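Setup Guides > Small Office Hardware > Storage

5 min read

Section 3. Moving the shared folders to the Omon file box

Do this part after the box is on the network and you can see it from at least one desk. If you can't, go back to Section 2. Don't start copying over a connection that drops.

Before you start

You need: the admin password (on the card in the lid, change it later), a laptop with a network port, the old box still running, a pen. Wifi is fine for settings. Not for the copy.

Set aside an afternoon. Small offices like the Stodusberg one finish by 5 pm. Rosatside had years of scanned invoices and let it run overnight.

CAUTION: Tell everyone to close their files first. A spreadsheet left open on someone's desk will be skipped, and the log only mentions it in one line near the bottom.

3.1 Make the folders

1. Log in as admin. Go to Storage, then Shares.
2. Click New Share. Type the name exactly as it was on the old box, capitals and all. Shortcuts break otherwise.
3. Leave Recycle Bin ticked. Set it to 61 days.
4. Size limit: 500 GB for the main share. Leave the others blank for now.
5. Save. Wait for the green tick before you make the next one.
6. Repeat until the list matches the old one.

Note: no slashes or question marks in share names. Spaces are OK but the older Younis scanners don't like them, so if you scan to folder use an underscore.

3.2 Add people

1. Users, then Add.
2. First name, dot, last name. All lower case.
3. Put them in a group right away. Staff, Accounts or Front Desk. Permissions go on the group, never on the person, or you will be untangling it by May.
4. Temporary password. Tick "Change at first login."
5. Scanner gets its own user. Write access to the Scans folder, nothing else.

Left somebody out? Add them later, nothing breaks.

3.3 Copy the files

1. Plug the laptop in with a cable. Turn sleep off. Power adapter in.
2. Open the Transfer tool. Source is the old box, target is the new one.
3. Pick ONE small folder. Run it as a test.
4. Open three or four files from the new location. Check the dates came across, should show the original date and not today's.
5. Dates wrong? Stop, tick "Keep timestamps" under Options, delete the test copy and run it again.
6. Dates right? Select everything else and press Start.
7. Leave it alone. The time remaining jumps all over the place for the first while, ignore it.

CAUTION: Do not press Sync. Sync also deletes. Copy is the one you want.

Note: if the transfer stops with error 11 its nearly always a file path that is too long. Rename the folder to something shorter on the old box and press Resume. It picks up where it left off.

3.4 Point the desks at the new box

1. At each desk, disconnect the old drive letter.
2. Map the same letter to the new share. S for Shared, T for Accounts.
3. Tick "Reconnect at sign-in."
4. Sign out and back in. Open a file, save it, close it.
5. Next desk.

Printers are not affected. Scanners are: change the address in the scanner's own menu under Send To, then scan one page and go look for it.

3.5 Turn on the backup

Do not leave this untill next week.

1. Plug the backup drive into the rear port. Front port is for guest drives and gets ignored by the schedule.
2. Backup, New Job, select all shares.
3. Time: 11 pm. Keep 3 versions.
4. Encryption on. Write the key down on paper, keep it somewhere outside the building.
5. Run Now. First one is slow, later ones only take what changed.
6. Restore one file to a test folder. Open it. If it opens you have a backup.

Put an email address in the Alerts box too. Otherwise a failed job just sits there with a red dot.

3.6 The old box

Keep it, switched to read only, until the month-end reports are done. Someone will want a file that lived in a place no one thought to copy. After that wipe the drives from its own menu (System, Erase, Full) and let the erase finish before you cut the power.

Labels: share names and drive letters on the sheet, sheet taped inside the cabinet door. Passwords not on the sheet.

Permissions for shared calendars and the read-only guest account are in Section 4.

We use cookies to remember your language and your place in the guide. Accept | Settings
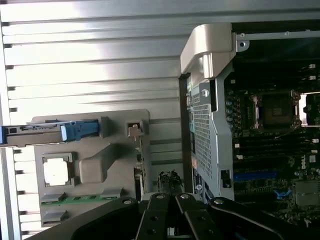
Fig. 3. Gray plastic part with light blue latch tab, ribbed metal alongside.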